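Our packing bench is getting robots. What changes for the people who work there?

Asked in: Workplace and Shop Floor
Tags: automation, packing, small warehouse, training
3 answers

Hi all, I have been reading this site for a long time and finally have something to ask. I lead the accessories bench at Umotell, where we box up power adapters, cables and other small parts for customers who need replacements. There are 9 of us on the bench across two shifts. In March management told us that part of the work is going to two-handed robots, starting with the adapter kits. They have been pretty open about it and said nobody is losing hours this year, and I believe them, but I still have people coming up to me at break asking what their day will look like, and I don't have a good answer for them.

The adapter kit is the simplest thing we do. You fold the box, coil the cable, lay the adapter and cable in, check the plug type against the order and close the lid. A good packer does 295 in a shift without rushing. My folks are proud of that number, and I am too.

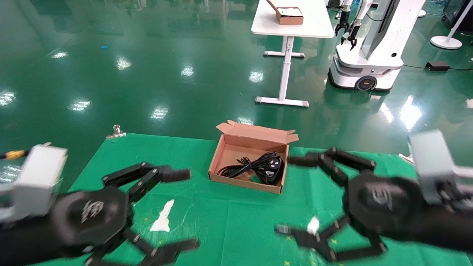
Adapter and cable in the open box, with a robot hand on either side.

So my questions, for anyone who has been through this. Did your packers end up doing something better, or just something different? Who ended up dealing with the robots all day, and did those people get paid more for it? And is there anything you wish you had asked for before it started? I have a meeting with my manager coming up and would like to walk in with a list. Thank you for reading all this, I know I go on a bit!

Answer 1 (accepted)

I'm Karim Abdelaziz, and I was a shift lead at Clollent when we went through nearly the same thing with charger kits, so I feel for you. Here is how it went for us, the good and the less good.

The first thing that changed was the pace, and it went down before it went up. For the first few weeks our robot pair managed 200 kits in a shift, well under what a person could do, and somebody had to stand by the whole time. If your people are told on day one that the machines are faster, and then they spend the day rescuing crooked boxes, they are going to be annoyed, and I wouldn't blame them. Ask your manager to keep the human target separate from the robot target during that stretch. We didn't, and my crew's numbers looked awful on paper for no fault of their own.

The second thing was the talking. I didn't see this coming at all. Our bench was a chatty place — people stood across from each other and the day went by — and once the stations were spread out to make room, one person could be alone with a machine until lunch. We ended up having 3 people rotate through the robot stations, switching every two hours, and that helped more than anything else we tried. Put rotation on your list, and put it near the top.

As for better or different, I would say both, depending on the person. One of my packers loved it, learned to clear faults and reteach a grip, and now does that full time at a higher grade. Another hated every minute and moved over to returns, where you still get to open a box and work out what went wrong. She is happy there. What I would really push for is the pay question in writing before the training starts. Ours got sorted out months afterward, and by then people had been doing the harder job at the old rate and there were some sore feelings.

Also, let your packers show the installers how they do it. How they lay the cable, which flap they hold back, all those small habits. Our installers had only read the work instructions, which were old, and they lost a good while to things my crew could have told them over a cup of coffee.

Good luck with your meeting, and please come back and tell us how it goes.

Answer 2

Check your floor space first. When Ostimar put theirs in we lost two benches and the spot where the tape carts used to park, and the carts were in everyone's way for a month. Also ask who to call on second shift. Ours was a phone number that went to voicemail after 5.

Answer 3

We have the Biswas conveyor system so it's not really the same, but ours has been fine. Wear comfortable shoes, you walk more.

Comment from the asker: Thank you all so much, especially Karim. Rotation and pay in writing are both on the list now, and I've added the second shift phone number too. I hadn't thought about the talking part, and when I brought it up at break it was the thing everybody had an opinion on.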